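Acta de la sala de Sodstead

El Instituto Covis hizo constar, en el primer folio del expediente, que la instrucción manual de la unidad Futau se practicaría en enero, en la sala de Sodstead, y que correspondería al instructor titular, don Dalibor Štěpánek, mostrar con su propia mano la tarea denominada «disposición de fruta en plato». El reglamento exigía 100 demostraciones válidas. Exigía asimismo que cada una partiera de la fruta fuera del plato y que el instructor guardara silencio desde la apertura de la pinza hasta su retirada.

El instructor compareció a las ocho de la mañana, firmó la hoja de entrada y solicitó que se anotara la disposición inicial de la mesa. Así se hizo. La secretaria leyó en voz alta el artículo 17, relativo a la postura de la muñeca, y el instructor declaró conocerlo.
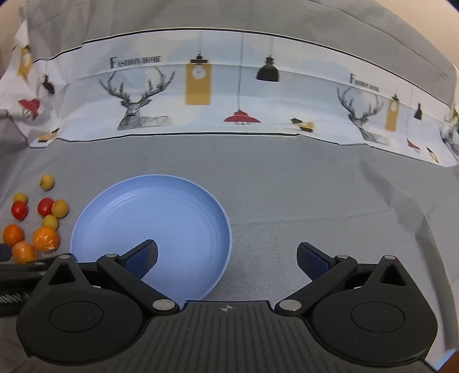 Lámina primera. Plato vacío y fruta a su izquierda, con la pinza abierta.

Las primeras demostraciones se consignaron sin observaciones. El señor Štěpánek tomaba una fruta, la elevaba, la llevaba hasta el plato y la soltaba con una lentitud que la inspección de Beneš había calificado, en informe anterior, de excesiva. Preguntado al respecto durante el primer descanso, respondió que su padre ponía la mesa de ese modo y que no conocía otro. La respuesta no figuraba entre las previstas en el formulario. La secretaria dudó y la escribió en el margen.

A media mañana se recibió comunicación de Beneš en la que se instaba al instructor a acortar el trayecto. El instructor la leyó de pie, la dobló y la guardó en el bolsillo de la chaqueta. Las demostraciones siguientes tuvieron la misma duración que las anteriores.

Consta en el expediente que, en la demostración 55, el instructor acercó la pinza a una mandarina y permaneció inmóvil. La secretaria, obligada también al silencio, miró el reloj de la pared. No existía en el reglamento plazo alguno para la inmovilidad, y en consecuencia no cabía declararla nula.

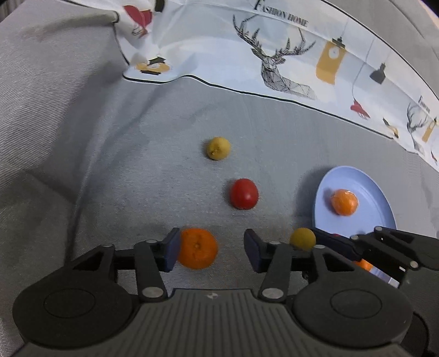 Lámina segunda. Aproximación a una mandarina; otra, ya sobre el plato.

Concluida la pausa, el señor Štěpánek completó el movimiento y pidió la palabra. Manifestó que había olvidado por un instante para quién lo hacía. Manifestó además que deseaba saber si la unidad Futau aprendería también la demora. La secretaria consultó el anexo técnico, en el que se establecía que la unidad conservaría el trayecto de la mano, la apertura de los dedos y el tiempo empleado en cada acción. Contestó, por tanto, que sí.

— Entonces deberá constar que fue mía — dijo el instructor.

Se hizo constar.

La sesión se reanudó después del mediodía. La mesa fue devuelta a su disposición de partida, conforme al artículo correspondiente, y el instructor ocupó su lugar sin que fuera preciso llamarlo. 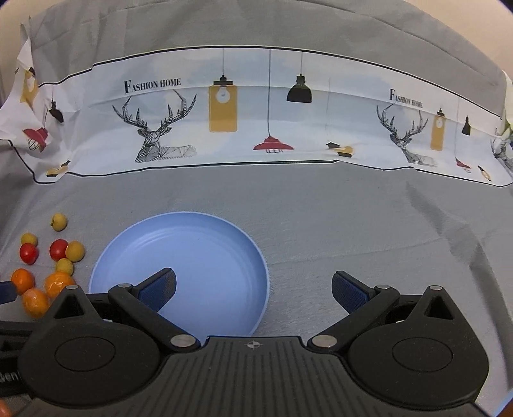 Por la tarde no hubo comunicaciones de Beneš. El instructor trabajó hasta completar el número exigido y firmó cada hoja con su nombre entero, incluidos los signos que el sistema de Covis no admitía y que la secretaria añadió después a pluma.

En la primera ejecución autónoma, celebrada en la misma sala y sin la presencia del señor Štěpánek, la unidad Futau dispuso la fruta conforme a lo mostrado. Ante una de las mandarinas abrió los dedos y se detuvo. El representante de Beneš preguntó si se trataba de una avería. La secretaria buscó en el expediente el folio 394, lo puso sobre la mesa y señaló la línea. El representante la leyó dos veces y solicitó que le indicaran dónde debía firmar.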